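Leave the ironing board in the cupboard

There is a flat surface in my house that measures roughly the same as a small allotment, and for years I folded my laundry on the arm of the sofa. I would balance a jumper on one knee, pin a sleeve under my chin and produce something the shape of a kidney. Then I would put it on the floor, where the cat slept on it.

I now fold on the bed, and I have become a bore on the subject.

The case is simple enough. A bed is wide. It is the right height for anyone who doesn't mind a slight stoop. It forgives you, in that a shirt dropped on it has merely been put down. And if your bedspread happens to be white with thin lines running across it in big squares, you have been given a sheet of graph paper to work on, free of charge, by whoever designs bedding. I saw a device in a catalogue last June, a hinged plastic folding board from a firm called Plemaren, that does much the same job for 40 pounds and then has to live somewhere. I know where it would live. It would live behind the door with the trouser press.

The trick, so far as there is one, is to lay the thing out flat before you do anything else to it. People will not do this. They pick up a garment in mid-air and start flapping. Lay it down, pull the corners out, leave the edges a bit crumpled if you must, and have a look at what you've got. Black things especially need this treatment. Held up under a bedroom light, one black item is very like another, and I have more than once folded a pillowcase with great tenderness under the impression it was a vest.

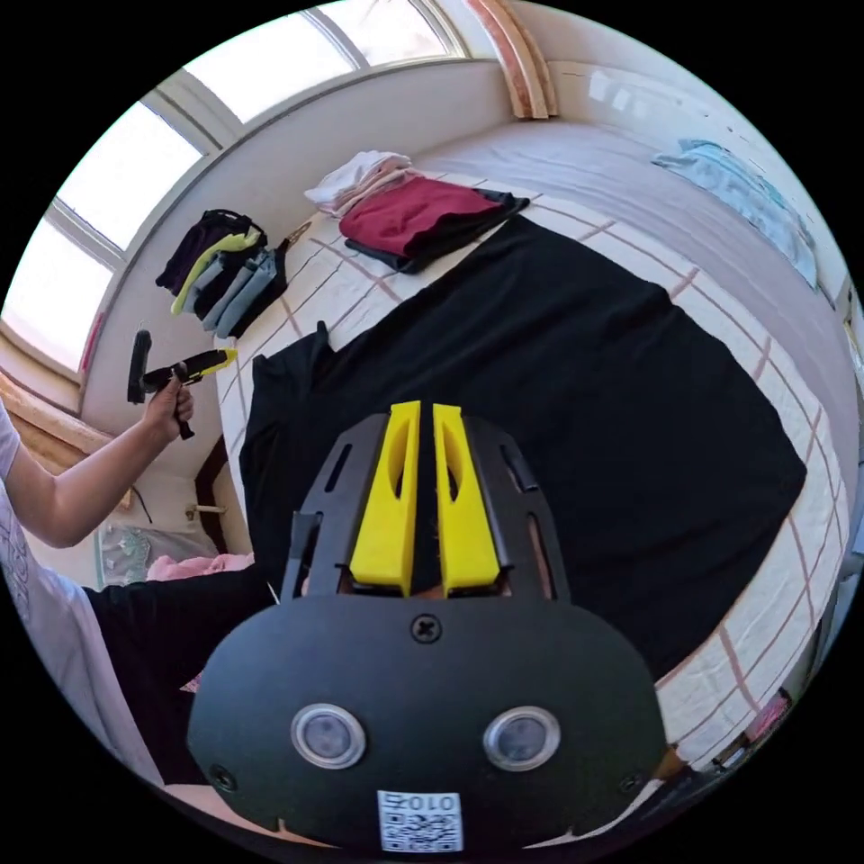
The question of piles

Once a thing is folded it has to go somewhere, and this is where households fall out.

One school sorts by owner. Another sorts by type, so that all the T-shirts in the building are stacked together and must be divided up afterwards like the spoils of a small war. My friend Paraschiva Ursu sorts by drawer, top to bottom, and can empty a laundry basket and put the lot away before her tea has cooled. I have watched her do it and felt quite unwell.

I sort by whatever comes out next. My piles are geological. You could take a core sample and learn what the week was like: something dark purple with a strap escaping from it, then a layer of lime green, then grey, then black, each laid down in its own era. It looks dreadful to a sorter. But a mixed pile has one great merit, and that is that it gets built. The sorter with seven categories stands there holding a sock, thinking. I have already moved on.

I will concede that straps are a problem. Nothing with a strap has ever been folded. It can be rolled, it can be bundled, it can be tucked under something heavier and hoped about, but within the minute a loop will be hanging out of the side of the pile, waving.
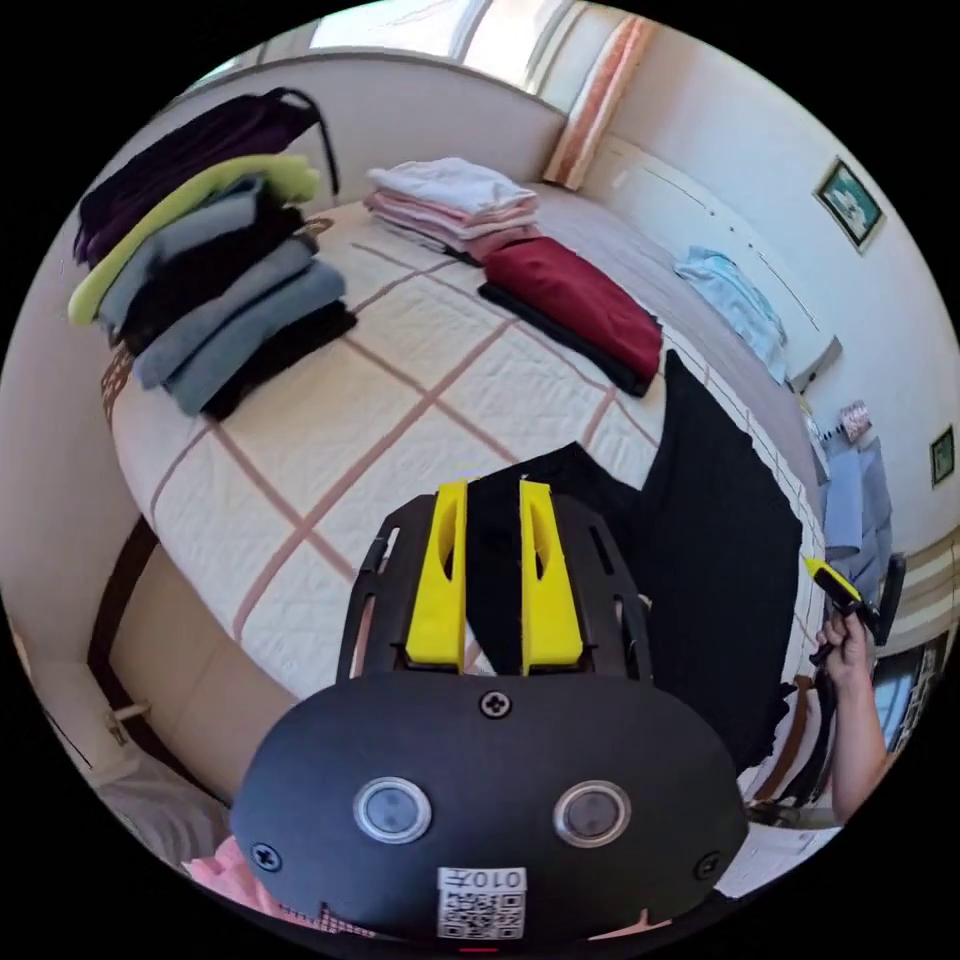
Big, floppy garments come last in my system, and I am aware that this is cowardice. Anything large, dark and wrinkled gets shoved to one side of the bed while I deal with the nice square cotton things that make me feel competent. By the end there is a tidy town of piles on one half and a sort of collapsed tent on the other. Paraschiva does hers first. She says the small stuff is a reward, and I'm sure she also eats her sprouts before her potatoes.

There is a whole trade now in telling us this should be beautiful. I read over 200 pages of a book called The Grabowska Drawer, lent to me by a cousin, in which every garment is stood on its end like a file and thanked. I tried it for 3 weeks. The T-shirts stood up nicely until I took one out, and then they all lay down again, as I would have done. The book went back to my cousin, who I noticed was keeping her jumpers on a chair.

What I like about the bed is that it has a deadline built in. Folding on a table can be left until the weekend, and then left again, with everyone eating round it. Folding on a bed has to be finished by eleven o'clock at night, or you must sleep beside it, or carry it to the chair, and we all know how long things stay on the chair. Mine has had a pair of walking trousers on it since before we painted the landing.

So open the curtains, do it in daylight while you can still tell navy from black, and clear a good half of the bed before you tip the basket out. Put the socks in a bowl. I haven't got a method for the socks.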